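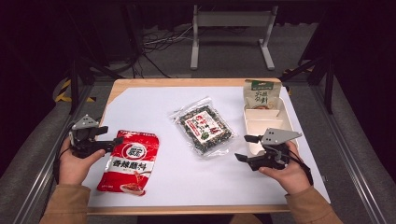

Posted by Records_Desk_Kerircombe, 6 October 2019
Kerircombe Residents' Forum > Public Services > Library and Archive

Subject: Proposed change to the loan period at the Varness branch

The library service has published a draft policy for the Varness branch. Under the draft, the standard loan period for books would be reduced from four weeks to two. Renewals would remain available, but a title could be renewed only once. The stated purpose is to shorten the waiting list for new titles.

Residents are invited to submit comments in this thread or on the paper form at the front desk. Comments will be attached to the draft when it goes before the library board. The large-print and audio collections are outside the scope of the proposal, as are items borrowed through the Skutasel exchange.

Posters are asked to keep to the subject of the loan period. Questions on parking should go in the existing parking thread.

Reply from: harborside_reader

I wish to record my opposition. A two-week loan is suitable for a short novel. It is not suitable for a long history or a technical manual, and those readers will be the ones who pay for the change. I live on the far side of the river and the bus does not run in the evening. Under the present rule I make one trip a month. Under the draft I would make two, or rely on a renewal that may be refused if another patron has placed a hold.

Reply from: tmw_eastgate

The draft should be supported. I have been on the hold list for one cookbook since May. Four people were ahead of me when I joined the list. With a four-week period and renewals, a popular book can remain with one household for most of a season. A shorter period is the ordinary practice at many small branches, and I see no reason for Varness to be different.

Reply from: harborside_reader

The previous poster describes a problem with new and popular titles. The draft applies to the entire adult collection. If the concern is new titles, the rule should be limited to new titles.

Reply from: Records_Desk_Kerircombe

For clarification: the branch holds about 2,000 adult titles on open shelves. Of these, 900 were borrowed at least once in the past year. The board has not been given separate figures for new titles. A request for them has been forwarded.

Reply from: quietcorner

If fewer than half of the books on the shelf left the building last year, it is difficult to see the case for a shorter loan on all of them. Most of that collection has no waiting list whatsoever. I would ask the board to consider a two-week period for any title with an active hold and to leave the remainder at four weeks.

Reply from: tmw_eastgate

I do not agree with that approach. A patron cannot know at the time of checkout whether a hold will be placed the next day. The due date would have to change after the book had already gone home. That would produce disputes at the desk, and the staff have enough of those. One rule for every book is easier to print on the receipt and easier to enforce.

Reply from: quietcorner

The due date need not change. The period could be fixed at checkout according to whether a hold exists at that moment. The Skutasel exchange already sets its loans in this manner and prints the date on a slip.

Reply from: Major_Street_Resident

May I ask whether the draft addresses overdue charges? Section 3 refers to "the current schedule," but the schedule posted in the lobby of the Major Street building is an old one and does not match the figures on the website. A shorter loan will mean more late returns, and residents should know what they will owe before they are asked to comment.

I have no strong view on the loan period itself.

Reply from: Records_Desk_Kerircombe

The draft makes no change to overdue charges. The schedule on the website is the correct one. The lobby notice at Major Street will be replaced.

Reply from: harborside_reader

I would be prepared to withdraw my objection if the proposal by quietcorner were adopted and if a second renewal were permitted for titles without a hold. I remain opposed to the draft as written and ask that this be noted.

Reply from: tmw_eastgate

Please note also that my support is for the draft as written. The second renewal would undo most of its effect.

Reply from: Records_Desk_Kerircombe

Both positions have been noted. The thread will remain open for comment until the board packet is prepared. Residents who prefer not to post may leave the paper form in the return slot at the Varness branch, including after hours.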